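Quick one, typing this on my lunch break

So I've been meaning to write about the shoe thing for weeks. Short version: I'm walking to work now. Most days. Not Tuesdays, Tuesdays I have to haul the big bag to Clorkdale after and no thank you.

It's 40 minutes from my door to the office in Dirkstead if I cut through behind the grocery store. The bus is 17. So I'm losing time on paper, but the bus was late so often last November that I was standing in the cold anyway, getting mad at a pole with a timetable on it. Figured I may as well be moving.

First week was bad. Blisters on both heels, and a weird ache on the outside of my left foot that I was sure meant something awful. I was wearing the flat canvas ones I've had forever. No support, hole in the lining. Went into Pedix on a Saturday expecting to be sold something ugly and expensive, and yes, I was sold something ugly and expensive. Gray. Thick sole. They squeak on the tile at work. But the ache went away after 4 days so I'm not going to complain much.

Things I've learned, in no order:

Socks matter more than shoes. Wool blend, even when it's warm. I fought this one.

Leave the work shoes at work. I carried them back and forth for 2 weeks like a fool before it ocurred to me that I have a desk drawer.

Eat something first. Even half a banana.

Don't listen to podcasts the whole way. I get there and my head is already full of somebody else's opinions about housing. Mornings with nothing in my ears are better, evenings I put music on.

And the coffee place. Pichon, on the corner past the laundromat, opens at seven, has exactly the cinnamon bun you want when it's drizzling. I told myself it would be a once a week thing. It is not a once a week thing. So whatever I'm saving in bus fare is going straight into buns, and I've made my peace with that.

The other change is I quit looking at my phone to see how late I was. Kept nearly walking into people. Dug a watch out of the drawer instead, one with a red strap and a buckle, had not worn it in ages. Took me a few days to stop reaching for my pocket.
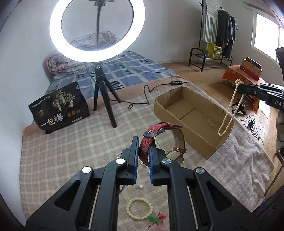
Evenings are harder than mornings, which surprised me. By five thirty I'm hungry and cranky and the hill by the school feels twice as long going that direction. If it's raining hard I still take the bus and I don't feel bad about it. I tried feeling bad about it for a while and it just made me skip the next day too.

Sleep is better though. Knees are fine. I know which dog lives in which yard now, and there's a magnolia by the dentist's I must of gone past on the bus a thousand times and never seen.

Still need a decent rain jacket. The one I have is fine for ten minutes and then it's a sponge. If anyone local has one they like, with a hood that stays up in wind, leave me a comment. Ok, back to work, more on the weekend if I get to it.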